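3.2 Laundry corner

Most flats in the Humbridge set have no utility room, so the washer ends up wherever a pipe comes up. Usually a corner of a room used for something else too. We coded each corner for floor, wall, storage in reach and door swing. Floor was the suprise. Hard flooring was expected but carpet right up to the machine is not rare, and it changes where people are willing to put wet things down.

Storage mostly a hook or nothing. Door swing matters more then we thought, see Fig. 4. A front loader opened wide takes the floor space next to it, and that is the same spot where a basket would go. 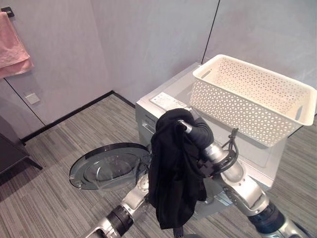
Figure 4. Front loader on striped gray carpet, door open to the left. Pink towel on a small black wall hook.

3.3 Hooks and reach

Single hooks get one towel and then they are full. Residents in the Molell block asked for 2 per corner, we agree. Height was left to the resident. Spacing from the washer not recorded in the first 11 visits, fixed after that.

Contact: Warnex Housing Studies, Humbridge | © Warnex 2021 | Back to top

Related items
Drying indoors in small flats: the Warrier survey
Carpet or vinyl near appliances, a short note
Molell block, October visits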